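Sketbridge Office Premises
Display screen and workstation inspection, ground and first floor
Carried out by: Gladys Quintero
Period: September
Reference: 2675

Ratings: S = satisfactory, A = action needed, N/A = not applicable. Comments are given where the rating is A or where the item differs from the previous inspection.

1. Access and floors

1.1 Walkways clear to full width — S
1.2 Floor coverings secure and level — A
Comment: Carpet tile lifting at the threshold to the first floor print area. Raised edge taped as a temporary measure. Tile to be re-stuck or replaced.
1.3 Trailing cables covered or rerouted — A
Comment: Extension lead crosses the walkway beside desk 6. A cable cover was issued after the last inspection and is in the stationery cupboard. Refit.
1.4 Fire doors close fully from any open position — S
1.5 Final exits unlocked during working hours — S
Comment: Checked at 08.15 and again at 16.40.

2. Electrical

2.1 Plugs and leads free from visible damage — A
Comment: Desk fan, asset 381, has outer sheath pulled back from the plug. Inner cores visible. Withdrawn from use and labelled.
2.2 Extension leads not connected in series — S
2.3 Portable appliance labels in date — A
Comment: Labels missing from three items in the Stemgate meeting room. No record of test found under either the old or the new asset numbers. Items not to be used until tested.
2.4 Distribution board accessible and labelled — S
Comment: Boxes noted here last time have been moved. Circuit chart is legible but still shows the partition wall taken down during the refit.

3. Workstations

3.1 Chair adjusts for height and back angle — A
Comment: Gas lift on one chair at the Fekex project desks sinks under load. Replace the chair. The lift is not a repairable part.
3.2 Top of screen at or slightly below eye level — S
3.3 Screen free from glare and reflection — A
Comment: South-facing desks on the first floor are affected from 14.00 onwards. Blinds are fitted but two are stuck in the raised position.
3.4 Keyboard and mouse within easy reach, forearm supported — S
Comment: Shared tables were assessed as well as fixed desks. Staff using a laptop for more than an hour at a shared table should use a separate keyboard and mouse and a riser.

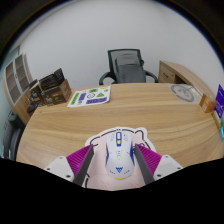 Shared tables are not height adjustable. Where a user reports discomfort, move them to a fixed desk first and carry out an individual assessment afterwards. Footrests are held at reception — sign them out so that they can be traced.

3.5 Legroom clear beneath desk — A
Comment: Archive boxes stored under two desks in accounts. To be moved to the basement store.
3.6 Self-assessment form completed by each user — A
Comment: Six forms outstanding, all from staff who joined after the spring round. Reminder sent.

4. Environment

4.1 Temperature and ventilation — S
4.2 Lighting even, no flicker — A
Comment: Tube flickering above the first floor stairs. The fitting has had two new tubes this year, so the control gear should be checked before a third is fitted.
4.3 Noise — S
Comment: The Fujimoto air handling unit has been serviced. The rattle reported in the previous round was not heard.

5. First aid and emergency

5.1 First aid boxes stocked and in date — A
Comment: Eyewash expired in the ground floor box. Plasters low.
5.2 Extinguishers in place, pins and seals intact — S
5.3 Evacuation chair accessible — S
5.4 Emergency lighting test recorded monthly — A
Comment: One month has no entry. The log should be marked as missed and not filled in afterwards.

Priority of actions

Priority 1, same day: 1.3, 2.1 (done), 2.3
Priority 2, within one week: 1.2, 3.1, 3.5, 5.1
Priority 3, before next inspection: 3.3, 3.6, 4.2, 5.4

Items carried over from the previous inspection: 1.3 only. An item carried over twice is passed to the premises manager for a decision.

Signed: G. Quintero
Copy to: premises manager, first floor noticeboard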